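Comparing Two Gripper Finger Sets for Pull-Tab Tasks

Student project report, Mekmont robotics lab
Submitted 31st October

1. Background

The project began in April, when our group was asked to choose a set of fingers for the lab's two-finger gripper. The arm is used for household-type tasks such as opening, lifting and putting away. Most of these went well enough with the fingers already fitted. The one that kept failing was pulling on a soft tab fixed to a flat panel. The arm either missed the tab, closed on its edge and slipped off, or pressed into the panel and stopped on its force limit.

We had two sets to compare. The Uria fingers are straight, with flat square pads. The Bonen fingers are curved and taper towards the tip. Both bolt to the same mount, so the swap takes only a few minutes and the arm does not have to be set up again.

2. Aim

We wanted to find out which set was better at gripping and pulling a tab, and how much the position of the wrist camera affected the result. We did not set out to compare speed. All runs were driven by hand from the controller at the same speed setting.

3. Equipment

The arm, the gripper and the controller all belong to the lab. The wrist camera is a small colour camera on a bracket made by a previous group. We used the bracket in its low position, close to the fingers, and its high position, further back. The driver worked only from the camera picture and sat facing away from the arm.

The target was a tab on a white panel in a dark frame. We picked one in a strong colour so that the driver could find it quickly. The panel is smooth and has almost nothing on it to judge distance by, so when the tab is hidden by the fingers the driver has very little to go on.

4. Method

Each run started from the same arm position. The driver moved in, lined the fingers up either side of the tab, closed them, and pulled back in a straight line. A run was a success if the tab was still held at the end of the pull. It was a miss if the fingers closed on nothing, and a slip if they closed on the tab and then lost it. If the force limit stopped the arm, the run was recorded as a stop.

We did 316 runs that counted. A further 7 were thrown out when a loose screw on the camera bracket let the picture tilt. The screw was tightened and the bracket checked before every session after that.

The order of the finger sets was changed from session to session, so that practice would not favour one of them. We think this mostly worked, but the first session was clearly worse than the rest for both sets. We kept those runs in.
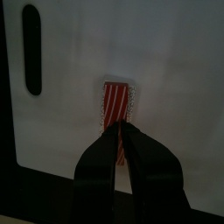 The direction of approach had to be fixed early on. Coming in from the side made it easy to see the gap between the fingers but hard to tell how far away the panel was. Coming up from below was slower to learn, but one finger then passed on each side of the tab and both could be watched while they closed. All the counted runs used the approach from below.

5. Results

The Bonen fingers did better overall. Their misses were nearly all caused by stopping too far from the panel, and a second attempt would probably have fixed most of them. Slips were rare once both tips had met on the tab.

The Uria fingers held just as firmly when they got a full grip, but getting one was harder. The square ends touched the panel before the pads were far enough round the tab, and 47 of their runs ended as stops. Backing the arm off a little avoided the stop but left only the edge of the tab between the pads, which is where most of the slips came from.

The low camera position was better for both sets. In the high position the fingers covered more of the tab in the last part of the approach. Drivers said they were guessing by then, and the notes show more misses.

6. Problems

The light in the lab changed during longer sessions. The panel picked up a grey shadow towards one side, and with the automatic exposure on, the picture brightened and dimmed as the arm moved. We fixed the exposure by hand from the second session onwards.

The controller, a Chatzigeorgiou unit, drops its connection if left idle. Reconnecting resets the speed to 100 per cent, and one run was started at full speed before we noticed. It was stopped in time and is not in the results. The speed check is now the first line on the run sheet.

7. Further work

We only tested one tab. A thinner or floppier one might suit the flat Uria pads better, and we would like to try rubber sleeves on the Bonen tips. The bracket also needs a proper locking screw before another group uses it. The run sheets and both finger sets are in the cupboard next to the arm.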